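Bhatia Manipulation Laboratory, Broststead
Gripper comparison, household items - a thread by Fotis Xenos, May 19, 2022
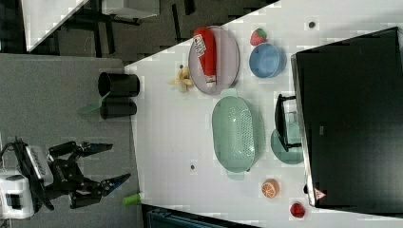
Does a softer fingertip always give a better grip? Softness helps on curved and uneven surfaces, but a pad that yields too far lets a heavy object rotate in the jaws, so the right choice depends on the load.

2/ The laboratory has completed its first comparison of 2 fingertip designs for the Prirnmont two-finger gripper. The first is the smooth tip supplied with the arm. The second, made in our own workshop, has a textured inner face. We refer to it as the Ullach tip.

3/ The test set consists of kitchen items and toy foods, among them a ketchup bottle, a toy banana, a toy strawberry, a bowl, a plate and a colander. All of them can be bought in ordinary stores, and other groups are welcome to assemble a similar set.

4/ Each tip was tested by the same operators under the same controller settings. The full log contains 1,429 grasp attempts. An attempt was counted as a success when the object was lifted clear of the table and held for 8 seconds.

5/ The clearest difference was found on the bottle. The smooth tip tended to let it turn about the contact point during the lift. The Ullach tip held it at the first angle far more often.

6/ On the plates the result was reversed. The smooth tip slides under a rim with little resistance, while the textured face catches and pushes the plate along the table. Operators were permitted one second approach per attempt, and most of these were used on plates.

7/ Small toy fruit proved difficult for both designs. Lambros Tsoukalas reviewed the failed attempts and attributes the majority to the approach height. A revised approach routine is being written for the controller.

8/ Wear was checked after every 100 attempts. The texture had softened visibly at the outer corner of one finger by the end of the series. We do not yet have a replacement interval to recommend.

9/ Groups that handle mainly bottles and cups may wish to begin with a textured tip. For flat tableware we would keep the smooth one for the present - the added friction costs more than it returns.

10/ The second series will use the same objects with a wrist camera fitted and is planned for December. Requests for the grasp log and the drawings of the Ullach tip may be sent to the laboratory office in Broststead.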